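Blocks, boards, and a very long August

Quick one tonight, dinner is in the oven and I have 14 minutes.

So the block bin. I said I'd sort it in June. It's August. Dumped the whole thing out this morning and found three crayons, a sock, and a coupon for 650 bonus points at Zokby that expired ages ago. Great.

Tossed anything chipped. Wiped down the rest with a damp rag and dish soap, nothing fancy. Then tried sorting by color, gave up, tried by shape. Shape is better. Cubes with cubes, the many-sided ones in thier own tray, stars in a jar. Color looks nice for one day and then you can't find anything.

The trays are from the Mirier outlet out in Drosthorpe, 13 dollars for the set, and they don't stack as well as the box claims. Might take them back. Might not, it's a long drive.

Other thing I wanted to mention is the board. I'm a convert to building on a plain wood board, no felt, no printed mat. Blocks stand up straight, the color pops against pale wood, and cleanup is just tip it into the tray. Maple is my favorite so far. Has those little knots and wavy lines, every one different. Heavier then I expected though, so mind your toes. 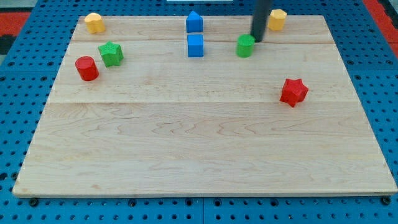 Maple board, blocks along the back, lots of room left up front.

Next up is the puzzle shelf. 91 pieces in the farm one and I am pretty sure we are down to 90. Will report back. Timer's going, gotta run.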